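Subtitle workshop notebook, Rimcombe
May, second pass on Vedar

Picked up from reel two, where the last entry stopped. The film runs 70 minutes and the dialogue list we were sent is a post-production one, so it matches what the actors say, not what the printed script says. That helps. The early scenes between the sisters are quick and they talk over each other, and the first pass had tried to keep every word. It read like a transcript.

Settings are the same as last time. 16 characters a second as the ceiling, two lines at most, no line over 44 characters. I went over the ceiling twice in the kitchen argument and have left both marked in the file for a second opinion. 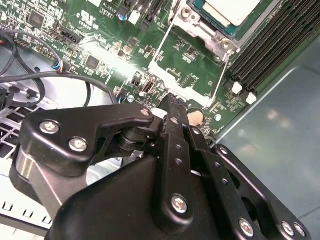 The kitchen argument is the hardest thing in the film. The older sister repeats one phrase four times with a different weight each time. First pass gave four different English versions, which loses the repetition. I have gone back to one version, "You said you'd write", and let the acting do the rest. The fourth time she only gets half of it out, so the title is "You said" with dots. Check that the dots don't come up before she breaks off.

The printed novel has an English translation already and it is tempting to borrow from it. I read the matching chapter and decided against it. The sentences are long and the vocabulary is older than the way the actors speak. Someone who knows the book may miss a line or two. We also don't have the rights to quote it, which settles the matter.

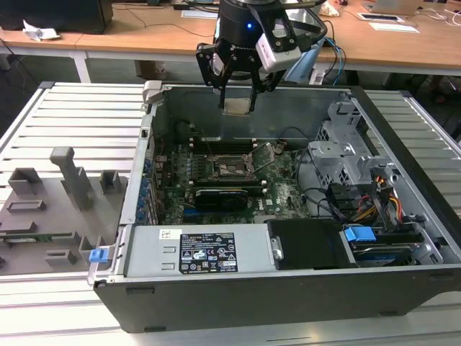
Mahmoudi
Subtitle editor, Rimcombe

Reel three, morning. Mostly outdoor scenes with not much talk. Timing was out by a few frames all the way through and then by more after the bus. I think the reel we worked from on the first pass had a slightly different head. Shifted everything, then watched it through without touching the keys. Fine up to the ferry. After the ferry two titles hang over the cut. Trimmed both.

Song over the walk home: the first pass left it without titles. The words matter, as the younger sister quotes them in the last scene, so I have put in the first verse and the chorus in italics and left the second verse alone. Tried it with a rhyme and it sounded silly. Plain sense only.

Swearing. The father has one strong word and uses it once. It was softened on the first pass. I have put it back to about the strength he means. Distributor may want a say.

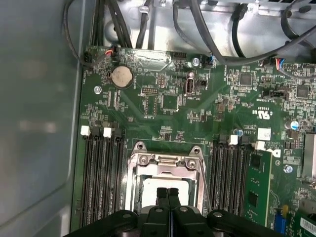

Names and terms to fix

Fudel is the village and takes one spelling throughout. There were two in the file.

The pet name the aunt uses for both girls: leave it in the original the first time, with no gloss. It is clear from her face who she is talking to.

"The office" and "the bureau" are the same place. Use "the office".

Money: keep the local currency, do not convert.

The letter on screen needs a title of its own, held long enough to read at the slower speed. Put it at the top of the picture so it doesn't sit on the handwriting.
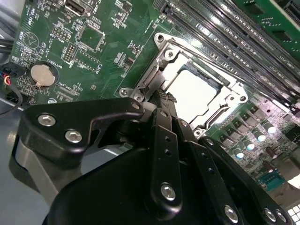 Reel four has the long silence at the table and then the mother's speech, and I spent most of the afternoon on it. 14 titles on the first pass, far too many for someone who hardly moves. I have joined some of them and taken out the small words. One slot I have left blank but timed, with its in and out points kept, for the line I can't hear under the plates. It is like the socket on that green board, the metal frame screwed down round it and no processor in it. The space is the right size and in the right place, and whatever the line is will have to fit. Have asked for the separate dialogue track. Don't close the gap up in the meantime or the times after it will move.

Left to do: the last scene, the credits, the two marked titles in the kitchen. Then a full viewing with the sound off, and another with someone who hasn't read the book. File saved as the third version, older ones are in the same folder.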